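Come help us finish the Prumbridge workroom (paid, part-time, starts in May)

Posted 2025-03-19 by Cúc Khổng, Stelemetti

We have a brick-walled workroom on the ground floor of the Prumbridge building and we're turning it into a place where people can repair chairs. Mostly office chairs, because that's what gets thrown out around here, but kitchen chairs and stools too if the joints are worth saving. We're looking for two people to join us for the setup and the first season, and I'm really excited to be writing this ad at last!

Stelemetti has been running repair days out of borrowed rooms for a while now. You pack the tools in, you pack the tools out, and half the afternoon goes to finding the box with the hex keys. Having our own four walls changes what we can take on. A chair can stay clamped overnight. Somebody can start a seat one week and come back to it the next. We can finally hang things up!

**What the job is**

The first stretch is fitting out the room. There's shelving to put together, a long bench to level, a parts wall to plan, and a whole lot of casters, gas cylinders, armrests and screws to sort into drawers that other people will be able to understand. Igor Bielecka has drawn a layout and he's happy to have it argued with (the sanding corner has moved three times already and I suspect it'll move again).

After that we open the door two evenings a week and one weekend a month. You'd greet people, help them figure out what's wrong with their chair, get them set up at a bench and stay close while they work. Some will want to do every bit of it themselves. Others will want you to hold the base while they swear at a stuck cylinder. Both are fine.

You'd also help keep the Muli list up to date, our running record of which parts fit which chairs. It has 400 entries so far and plenty of gaps.

**Hours and pay**

- 15 hours a week for each position, going up to 17 in opening month
- A one-time payment of $2,000 for the fit-out, paid in two halves, and then an hourly rate that we'll go over with you before the first meeting
- Evenings are part of the job, so please check that this works with the rest of your life
- Paid training days, including the safety course for the Clamix presses

**Who we'd love to hear from**

You like taking things apart and you're patient with people who are doing it for the first time. You don't need a trade background. Our best bench helper last year came from a school library and knew nothing about upholstery staples until she'd pulled out a few hundred of them.

It does help if you can:

- use a drill and a hand saw without supervision, or want to learn properly in the first couple of weeks
- lift and carry an office chair up three steps (we're working on a ramp, and if lifting is a problem for you please write anyway and we'll divide the work differently)
- write a label that a stranger can follow
- speak a second language, any second language

**About the room**

I want to say something about the space, since you'd be spending so many hours in it. The brick is the best thing about it. It's old reddish-brown stuff with pale mortar, uneven in color, some of it pretty weathered, and we're leaving it bare. The plaster is painted white. Overhead you get the ducts and pipes in full view, with fluorescent tubes for light, so it's a bright room to work in even late in the evening.
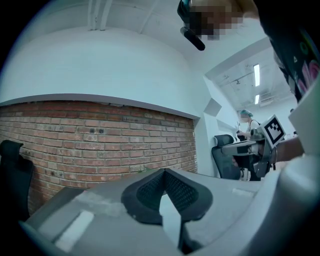

Igor would like the parts wall to go on plaster and keep the brick clear of fixings as much as we can. I'd like one row of hooks on the brick for finished chairs, the lighter ones anyway, so that people walk in and see them hanging there. We haven't settled it. Come with an opinion!

Heating is decent. The sink is down the hall, shared with the print studio next door, and they're lovely about it as long as nobody rinses glue brushes in it. Bikes can come inside. There's a bus stop on the corner and street parking that gets tight after five.

**How to apply**

Send us a page or so by email, or record a voice message if writing isn't your thing. Tell us about something you've fixed, or tried to fix, and what you did when it went wrong. No résumé needed, though you can attach one. If you have questions first, just ask, I answer most things within a day or two.

We'll invite a handful of people to spend a paid afternoon with us at the bench. You'd take a chair apart with Igor, put it back together, and have tea with both of us afterward. Bring questions about hours, money, the neighborhood, whatever you need to know before saying yes. We'll let everybody who writes know either way.

If you can't take on regular hours but would enjoy coming in for a day of shelf building, write "fit-out day" in the subject line and I'll put you on that list. We feed people on those days. And if you have a broken office chair with a good base, please hold on to it until we're open!

Write to Cúc at the Stelemetti office address, or leave a note in the mailbox marked Workroom inside the Prumbridge entrance.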